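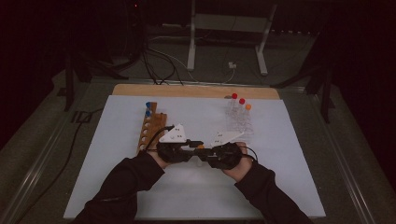
Celeste Coelho wrote to me last week asking whether the Bukilside walks were coming back, and if so, could I please find someone who talks a bit slower than I do. Fair enough! So yes, they're coming back, and I'm looking for guides.

I run Skaron, a very small outfit that takes visitors round the old theatres and music halls of Bukilside. We do the Berken (1893 front, lovely plaster ceiling, terrible stairs), the Saraç, and the lane behind them where the actors used to lodge. The walk takes two hours if the group behaves and a good bit longer if they find the pub.

I need 3 people for the season, starting in late July. You'd be leading groups of up to 13, mostly couples and retired folk, plus the odd school party who want to know where the bodies are. (There was one death on stage at the Berken, in a pantomime, and I'll tell you the whole story when we meet.)

You don't need to have done this before. I'd like you to enjoy old buildings and be heard over a bus. A second language would be handy, Portuguese or Turkish most of all, as we had to turn people away last summer. I'll give you my notes, which run to 232 pages and badly want editing, and you'll shadow me on four walks before you go out alone. You're paid for those too.

Pay is by the walk, the same for everyone, and tips are yours. I'll send the rates with my first reply so you can decide whether it's worth your bother. Most walks are in the afternoon, with a few evening ones when the Saraç has a show on and lets us stand at the back of the circle for the warm-up. It seats 706 and I still get a bit giddy up there, so do say if heights are a problem and I'll put you on the other route.

To apply, send me a page about a building you're fond of, anywhere in the world, along with the days you could work. No CV needed, though I'll read it if you've gone to the trouble. Please get it to me by July 11, 2024. I'll ring everyone who writes, even if it's a no, and we'll do a trial walk with the ones I like the sound of. Bring proper shoes, the lane is all cobbles.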